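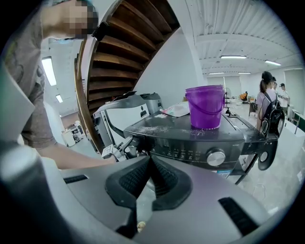

One club member asked whether a hand-held gripper is worth the trouble when the arm ends up doing the job anyway. It is, for a first set of demonstrations. The rest of this page covers how we record them in the Lorent workshop.

Workshop > Student Projects > Chore Demos > Recording a Session

Before you start

Charge the gripper and clear its storage. A full session fills more space than you expect, and the Nistar recorder stops without a warning sound. Work in pairs. One student handles the gripper and the other keeps the log.

Clean the jaw pads with a dry cloth. Open and close the jaws fully 6 times so the software can find both ends of their travel. If the reading drifts, repeat the step before recording anything.

Recording

1. Pick one task from the sheet and read it aloud to your partner. Keep it short: move an object, turn a knob, open a lid.

2. Start the recording and hold still for 2 seconds. The Virkex script uses the pause to find the start of each take.

3. Do the task at half your normal speed. Keep your free hand out of the way of the jaws.

4. Hold still again, then stop. Write down the take number and whether you finished the task.

Failed takes go in the log too. Do not delete them on the gripper. 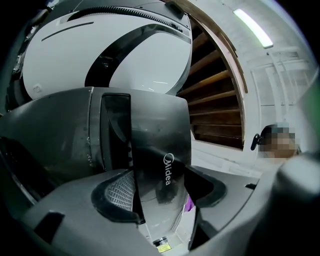
Midea unit near the stairs, seen close up.

Move closer to large appliances than feels natural. Buttons and handles are hard to make out in takes recorded from a full arm's length.

After the session

Copy everything to the club drive and run the check script. It flags takes with missing jaw data. Last June we logged 352 takes and had to redo the ones where the opening pause was skipped. The target for this term is 1,000, so please name your folders the same way every time: team, task, take number.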